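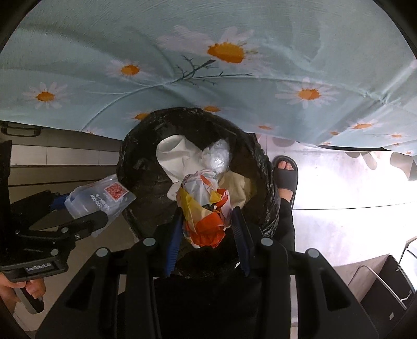
Bon, bonjour tout le monde, merci d'être restés après la pause (je sais, le café était de l'autre côté du bâtiment).

Je vais vous parler de notre formation à l'identification des cochenilles du manioc, celle qu'on a montée en mai avec la station de Prukari. Henok Ejigu devait présenter avec moi, il est sur le terrain, donc vous m'avez pour vous tout seuls !

Diapo suivante.

Pourquoi on a fait ça : on recevait à Horkitia des échantillons mal conservés, mal étiquetés, parfois les deux. Sur 627 tubes reçus l'année d'avant, 157 sans lieu de collecte. Laisser un silence ici, les gens notent.

Le programme – deux jours de labo, puis une sortie dans les parcelles de Hapeta. Le montage sur lame a pris beaucoup plus de temps que prévu, j'avais compté une matinée, quelle blague. Zsolt Major a fini par refaire toute la démonstration à la loupe, et franchement c'est la partie que les jeunes chercheurs ont préférée.

Raconter l'histoire de l'éthanol à 50 % (court !). Rappeler que pour l'ADN il faut monter bien plus haut.

Diapo avec la carte. Ne pas lire les noms des villages, dire juste que le nord n'est pas couvert.

La suite : une deuxième session à Jakent, niveau avancé, avec PCR cette fois. On cherche encore des formateurs francophones – venez me voir, je suis là jusqu'à ce soir.

Questions. S'il n'y en a pas, relancer sur les clés d'identification.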